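Print | E-mail
Reading time: 4 minutes
Last updated: May

Workshop notebook - Bisitard bench, two-arm cell

14:10. Started on the house rules for tabletop work again. The old sheet came over from Womis when we took on their cell and it was written for a caged arm, so half of it makes no sense for a robot you can walk up to. Jarmo Kiiskinen wants a single page that can hang by the e-stop. I have two and a half pages at the moment.

Things we agreed this morning, in the order they came up:

Speed. Hand speed over the table is capped at 200 mm/s whenever anybody is inside the tape. The cap goes in the controller config, not in the task script. Twice this spring a script was copied from the Famano work with its own speed line in it, and it quietly overrode ours. Aatos Vuorinen has now locked that field, so a script that tries to set it stops with error 1481. If you see 1481, take the line out of your script. Do not ask Aatos to unlock it.

Who stands where. One person is the minder for the run and has the stop button in their hand, not on the shelf. The minder can be next to the table but keeps their own hands off it while either arm is powered. Resetting the objects is done with both arms in hold and the minder saying "hold" out loud. We argued over whether the hold should be a full power-off. Jarmo says yes, I say it costs too much time, because the arms have to be re-homed each time. Left as hold for now, power-off if you need to lean across.

Objects. Nothing open and nothing that can spill. Closed packets, closed jars, closed cans. Glass is allowed if it has a screw lid and stands at the far side, away from where the hands come in. Leave clear carpet round each thing so a miss does not turn into two things knocked over. Anything over 1000 g is out until the wrist check is done.

15:30. Runs with the left hand, using the draft rules as they stand.

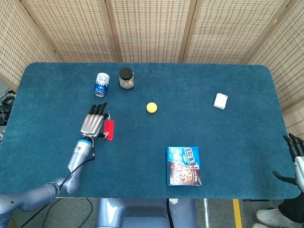
Left hand at the red block or pouch, can and jar at the back, cookie box near the front edge.

The spacing rule looks fine to me. Jar and can are close together, though, and as drafted that breaks it. Either we write that back-row items may stand as a pair or we move them apart. I would move them apart. A rule with an exception for the way we happened to lay the table is not much of a rule.

Second point, on feet. The draft says "stay behind the tape" and also says the minder may stand by the table, and you can't do both. Suggested wording: the minder may be inside the tape, everyone else stays outside it. Also closed shoes, which was in the Womis sheet and got dropped by accident when I retyped it.

Cables. The draft has one line, "keep cables tidy", and nobody can check against that. Proposed instead: no loose cable on the floor where the minder stands, and any cable on the forearm to be tried by hand through the full bend of the elbow before the first run of the day. Jarmo thinks the forearm check belongs in the maintenance list. I would keep it on the page by the button, as that is the one people read.

16:20. Went through the Tsang guidance note Aatos keeps in the folder. It is mostly on risk assessment, and we still owe ourselves a proper one for this cell. Ours covers the arms and says very little about the fingers. Pinching between thumb and fingers needs its own line, with the grip force setting written next to it. I don't have that number. Aatos to measure it with the gauge, both hands, and write it in here and not on a sticky note.

Logging. Each run gets a line: who was minder, which config, any stop and why. A stop pressed by mistake is logged the same as any other. We had 12 stops in the last block and only the ones that felt serious were written up, so there is no telling if the rest were nerves or the arm doing something odd.

Still open:
- hold or power-off for resets (Jarmo and me)
- grip force figure (Aatos)
- back-row spacing, reword or drop the pair
- whether visitors count as "everyone else" or need their own line

17:05. Both arms parked, key in the drawer. Draft is down to a page and a half. Jarmo has the copy with the red pen on it, please don't edit the old one on the share.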